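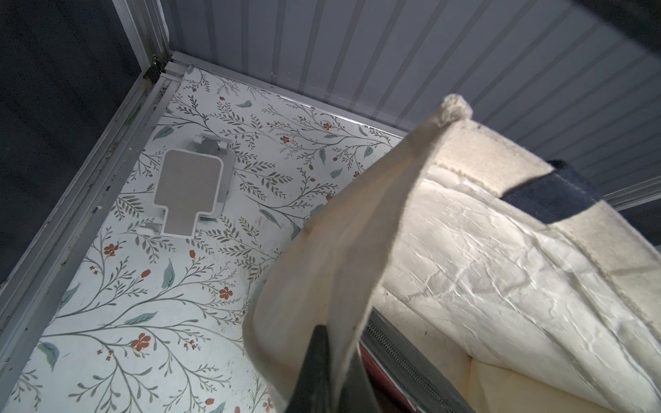

Trandard open day, February: notes from the software side

I went to the Trandard open day on the Thursday, mostly to see what they are running on the arms these days. The hardware talks were in the morning and I skipped them. This is a write-up for the people at work who asked, and for anyone else who is looking at the same kind of software for handling soft goods.

Trandard has the back two-thirds of a building it shares with a print finisher. Parking is on the street. Sign-in was at 11, and they split us into groups straight away. My group was taken around by Raimonds Grīnberga, who looks after the control and planning code. He doesn't do sales and said so at the start, which suited me.

The cells

Their test cells are small enclosures on aluminium extrusion. The one we spent the most time at has a floor covered in contact paper with a floral print, orange flowers and grey-green leaves, and the job set up there was a canvas tote bag, to be picked up by its handle. There is a camera on the wrist, and its view was up on the monitor beside the cell the whole time we were there.

I asked about the floor covering. Grīnberga said they change it every so often and keep a stack of different rolls. The perception models had been trained too long on a plain grey mat, and when the first outside customer put an arm over a speckled bench the segmentation fell to bits. Now every dataset has to include at least 2 patterned surfaces before they will train on it. Leaf shapes are apparently worse than stripes or checks for throwing false edges.

Perception

The stack is split into three processes: perception, planning and the controller. Perception is called Selter internally. It takes the wrist camera and produces a mask for each object, plus a set of candidate grasp points with a score against each one. For rigid parts it also estimates a pose. For bags and cloth it doesn't try, and the planner is told there's no pose to be had.

He showed the candidate overlay on a recorded run. On a bag, the handle gets most of the good candidates, and the rest end up along the rim of the opening. Linings are a nuisance. Anything pale and crinkled gives strong highlights, and the older version of the model would put a confident grasp point on a crease in the lining. The fix was mostly relabelling. They went back through the recordings, marked inside and outside surfaces separately, and the planner can now be told to ignore the inside.

The part I found most useful was how they deal with the handle being too close to see. Once the fingers are nearly on it, the object fills a big part of the view and the segmentation gets unreliable. They freeze the last good mask at a set distance and track from there using only local motion. If the tracked patch and the arm's own kinematics disagree by more than a threshold, the motion stops and the arm backs out. I asked what the threshold was. He said it was per task and that they had not found a number that works across materials.

We lost a good bit of time on our own line to exactly this problem, so I asked if I could see the log format. It's a flat file, one line per control cycle, with the mask ID and the tracking error next to the joint states. Nothing clever, but it means you can scroll to a failed pick and see which process was to blame. Ours are in three separate files with three clocks.

Planning

The planner is a fairly ordinary sampling planner with a library of short motion primitives on top. Approach, close, test lift, lift, place, release. The test lift was new to me. After closing, the arm goes up a small amount and waits, and the software compares motor current against what it expects for an empty gripper. For a light bag the difference is small, and he was frank that the check misses some of them. They combine it with the camera: if the patch of material near the fingertip has moved with the gripper, it counts as held.

Collision checking treats the cell frame and walls as fixed boxes. Soft objects are given a fat bounding volume that grows once they are held, to allow for swing and sag. That makes the planner conservative near the rails. One of the other visitors, from a laundry equipment firm, asked whether they simulate the cloth. They tried it and dropped it. It took longer to tune the simulation for each new fabric than to collect real runs.

Replanning happens at the primitive boundaries only. If something shifts partway through an approach, the arm finishes or aborts, and there is no blending into a new path. He said they have a branch that does continuous replanning, and it works nicely until two candidates have nearly the same score, at which point the arm dithers between them. There was a video of this. It went on for a while.

Control

The controller runs on its own machine with a real-time kernel. Learned policies do not talk to the motors directly. They output target poses, and the controller clamps speed, acceleration and force before anything moves. The clamp values live in one file under version control, and changing them needs a second person to sign off.

I asked about latency from camera to motion. On the demo cell it was sitting at around 38 milliseconds while we watched the readout, with the odd spike. He put the spikes down to the logging process flushing to disk, and they plan to move that onto a separate drive. Nobody in our group had a better idea.

Tooling

After a coffee break (decent, and there were sandwiches) we were shown Risska, which is the tool for reviewing recordings. I would have come just for this. It lines up the camera view, the joint plots and the event log on a single timeline, and an operator can tag a stretch of a run with a few keystrokes. Tags are plain text with a fixed list of prefixes. You can then query across all the runs, for instance every attempt at a handle grasp where the test lift was repeated, and open them in a grid.

The rough edges are still there. The grid gets slow with long runs, the search box doesn't forgive typos, and there's no undo on tags. The export goes to their own format first and you need a script to get anything else out. Grīnberga said the script is included in the install, but it isn't documented yet.

Operators do most of the tagging themselves at the end of a shift. The engineers used to do it and were behind all the time. The operators also disagree with each other, so a portion of runs is tagged twice and the mismatches go to a short weekly meeting. I'd like to know how much of their improvement over the past year came from that meeting and how much from the models. He didn't want to guess.

Nasrallah

The last stop was a talk on Nasrallah, their scheduler. It decides which task each cell runs next, based on which categories are short of data and which cells have been set up for what. It is the least finished piece. At present it prints a list in the morning and the shift lead follows it or doesn't -- the plan is to have it update during the day, but the changeover times people type in are too rough for that to be worth much.

Questions and leftovers

There was a general question session at the end. Most of it was about pricing and lead times, and I didn't take notes. On licensing, Risska can be had separately from the rest of the stack. Selter can't, at least for now, as it depends on their camera calibration routine.

Somebody asked how they decide that a task is done and can go to a customer. The answer was a fixed block of attempts on objects the model hasn't seen, run by an operator who wasn't involved in the training, with every failure reviewed in Risska before the figure is reported. They wouldn't hand out the figures for the bag tasks.

Things I want to follow up for us:

Merging our three logs onto a single clock. This should happen whatever else we do.

Trying the frozen mask on close approach. I think it's a few days' work on our side, more if the tracking has to be written from scratch.

A trial of Risska on old recordings. I have an email address and will ask for a copy with the export script.

The test lift, if we can get clean current readings off the older arm. I'm not sure we can.

The second group was still going when I left. If you go to the next one, take the software tour and bring a recording of your own on a stick, as they were happy to load one up for the fellow from the laundry firm.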